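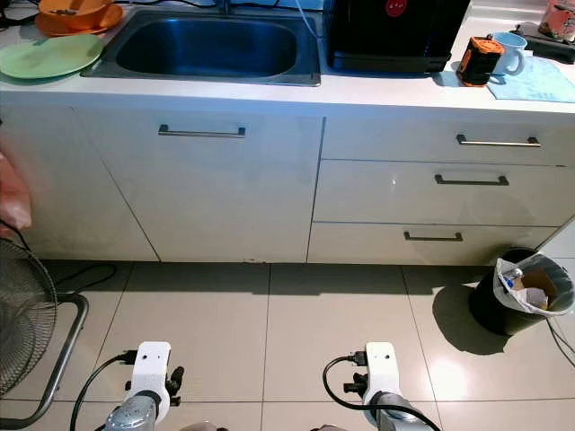 On Reading a Water Bill

12 August 2020

The following remarks concern the quarterly water statement, a document that most households in this district receive, pay and file without a second look. I was of that number until this spring, when the amount due on mine rose to a level I could not explain. I set out what I have since learned in the hope that it may be of use to other residents of Vasconcelos Terrace and the streets nearby.

A statement has two parts. The first is the standing charge, which is owed whether or not a single drop is drawn. The second is the charge for use, worked out from the difference between two meter readings. The reader should look first at the small letter printed beside each reading. An A means that a person came and read the meter. An E means that the figure was estimated from past use. My last three statements all carried an E, and the fourth, which carried an A, put right the shortfall in one step. The higher amount was therefore correct, although it arrived without any explanation.

I raised the matter in writing and received a reply from Ms. Silvana Assunção of the billing office within 7 working days. Her letter was courteous and clear. She confirmed that a resident may submit a reading at any time, and that a submitted reading replaces an estimate if it reaches the office before the statement is issued. 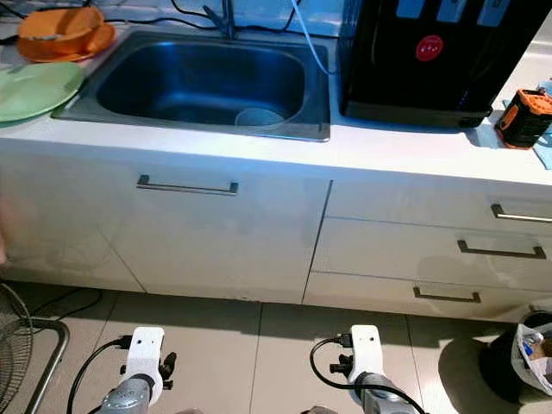

The meter itself is found, in most of our buildings, under a round iron cover near the front walk. The black digits are whole units and the red digits are parts of a unit. Only the black digits should be reported. Mr. Anselmo Quintana, my neighbor across the landing, reported both for two years and was sent a statement for an amount that would have supplied a public swimming pool. It was withdrawn after one telephone call.

A simple test for leaks may be carried out at night. Write down all the digits, including the red ones, before going to bed, draw no water, and read them again in the morning. In my own case the red digits had moved by 20. The cause was a worn flapper in the toilet tank, which was replaced the same afternoon. Ms. Marlene Sales on the second floor then made the same test and found no movement at all. 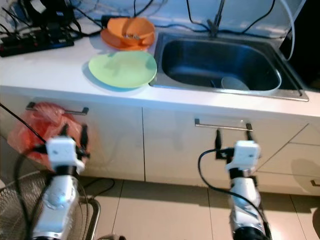 The kitchen sink and counter.

Residents should also be aware of the allowance for large households, which is granted on written request and is not applied to earlier periods. The form is two pages long. The second page asks for the meter serial number, which is stamped on the brass collar and may need to be wiped clean before it can be read.

I now keep a notebook in the hall drawer with one line for each reading and the date on which it was taken. The next statement is expected before the end of the month. I will post the figures once I have compared them with my own.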